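Ata da visita de demonstração – Iltside / Nullow
19 de fevereiro de 2019

Presentes: representantes da Iltside, da Nullow e da Mogensen. A sessão teve a duração de 40 minutos, seguida de discussão. A ordem de trabalhos foi aprovada sem alterações.

Trabalho demonstrado: manuseamento de vestuário de malha sobre uma cama, com garras manuais de dedos amarelos.
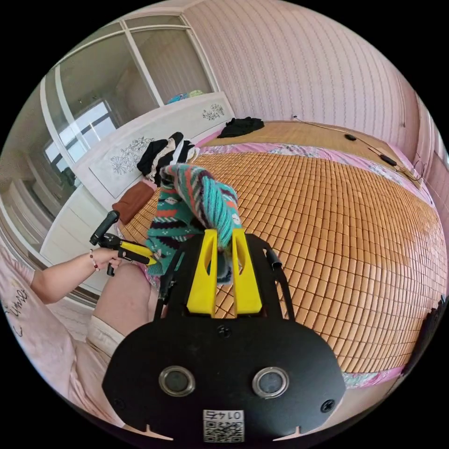
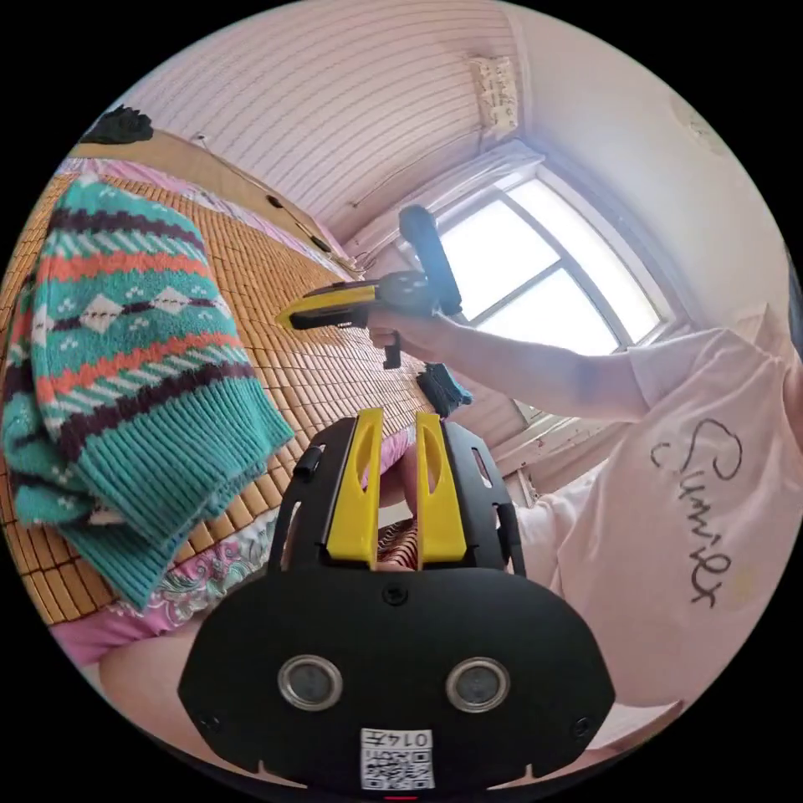 ## 1. Observações dos visitantes

Os representantes da Mogensen perguntaram se as peças de malha grossa seriam tratadas em separado das restantes. A Nullow esclareceu que o plano prevê 100 execuções, das quais 20 reservadas a camisolas, e que a proporção poderá ser revista em outubro.

Foi também solicitado que a superfície de trabalho conste da ficha de cada sessão – designadamente o tipo de esteira ou de roupa de cama. O pedido foi aceite.

## 2. Critérios de avaliação

A Iltside propôs que uma dobra seja considerada válida quando as mangas ficarem recolhidas e a bainha alinhada. A Mogensen manifestou reservas quanto ao segundo requisito, por entender que o canelado dificulta a verificação. O ponto transita para a próxima reunião.

## 3. Deliberações

- Aprovar o formato da demonstração para as visitas seguintes.
- Limitar cada grupo de visitantes a 15 pessoas.
- Incumbir a Nullow de remeter às partes o modelo revisto da ficha de sessão.
- Manter em português as instruções aos operadores, com tradução inglesa a cargo da Iltside.

## 4. Outros assuntos

A Mogensen solicitou cópia dos registos da sessão. A Iltside responderá por escrito.

Nada mais havendo a tratar, foi encerrada a reunião, da qual se lavrou a presente ata.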